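Clurka、部品ピッキング用ロボットの導入計画を発表　9月に2台を先行稼働へ

2020年4月27日

自動車補修部品の物流を手がけるClurkaは、ピッキング工程に自律移動型ロボットを導入する計画をまとめ、機器の選定と予算の確定を終えました。まずGardale拠点に2台を配備し、9月の稼働開始を目指します。社内で長く温めてきた構想がいよいよ形になります！

■ 導入の背景
Gardale拠点では、樹脂製の外装部品を中心に2,843品目を扱っています。軽いのにかさばるもの、曲面ばかりで持ちどころの少ないもの、縁に細かなツメが並ぶものなど形状はさまざまで、これまでの固定式設備では対応できる品目が限られていました。今回の計画では、いま使っている棚とコンテナをそのまま生かせることを選定の第一条件としています。

■ 機器選定と予算の考え方
候補はBrandes製とUndness製の2機種に絞り、実際の部品を使って比較しました。評価項目は、つかみ直しの回数、棚の下段への届きやすさ、品目追加にかかる設定時間、保守部品の納期です。検討の結果、品目追加を現場の担当者だけで進められるUndness製を採用しました。

予算は本体、ハンド、設置工事、教育、予備部品に分けて計上しています。特に教育と予備部品は初年度から独立した費目とし、稼働後に本体の予算を取り崩さずに済む形にしました。ハンドの交換費用も年度ごとに見直します。支払いは検収に合わせて分割し、追加配備の判断は先行稼働の結果が出そろってから行います。

■ 対象となる作業
先行稼働では、棚の上段に置かれた大型の樹脂部品の取り出しと、下段のコンテナへの補充を対象とします。ホイールカバーのように平たく開口部の多い部品は、つかむ位置によって安定性が大きく変わるため、検証の中でも現場がもっとも楽しみにしている項目です。
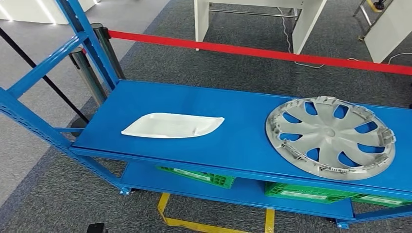

青い棚の上段に置いたホイールカバーと白い樹脂部品。下段は緑色のコンテナ

■ 今後の予定
床の区画表示と通路幅の見直しを先に進め、続いて機器の搬入、担当者の教育へと移ります。他拠点への展開については、Gardaleでの運用データをもとに次年度の予算編成で検討します。

本件に関するお問い合わせ
Clurka　広報窓口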